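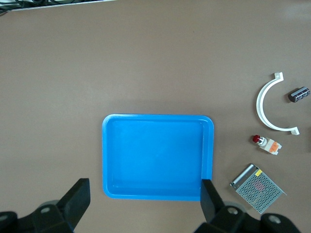
Reading time: 3 minutes

Fingers drifting on the small parts cell, and what finally fixed it

seraina_p
Okay, I have to share this because I'm so happy with it! Our sorting cell had been missing the smaller parts since January. Big parts fine, capacitors and push buttons hit or miss. I re-taught the pick height, I re-ran the camera calibration, I swapped the overhead light. Same thing every time. Then Veronika took hold of one fingertip and wiggled it, and it moved. The screws on the left mount had backed out just enough. Cleaned the threads, put a drop of medium threadlocker on each, torqued them in a cross pattern, let it cure overnight. Ran 318 picks this morning and dropped 4, all of them the pipe clamps.

w_schwaiger
Nice find. I'd argue with the threadlocker though. You'll be changing fingers again in a few months and those are small screws in an aluminum body (ours are, anyway). I've stripped two that way. Paint marker across the head and onto the mount, look at it every shift. If the line is broken, you retighten.

seraina_p
Medium comes out with a hand driver, I've done it plenty! But I love the paint marker idea and I'm doing both.

Fureo_fan
Which clamps? The half-round ones like the white one next to the blue tray? We gave up on picking those by the curve. Go for one of the little tabs and they come up square nearly every time.

seraina_p
Yes, those! I've been grabbing them across the arc. Going to try the tab tonight.

hlanz
Wendelin is right about the threadlocker, sorry. And please redo your hand-eye calibration now that the fingers are tight. You calibrated with a loose one, so the offset you saved is wrong.

w_schwaiger
^ this

seraina_p
Ohh. Yes. That would explain why it still lands a hair to the left. Thank you!

Fureo_fan
How often are you all checking screws? The Trummer manual we got says every 400 hours and I think that's way too long with a wrist camera on there, the bracket works loose before the fingers do.

hlanz
Every 30 hours of running for the first while after any finger change, then stretch it out if nothing moves. Check the camera bracket on the same round.

seraina_p
Update: recalibrated, picking by the tab, and the clamps are coming up great. Left offset is gone too. Still keeping my threadlocker, Wendelin :)

w_schwaiger
Talk to me when you're drilling one out.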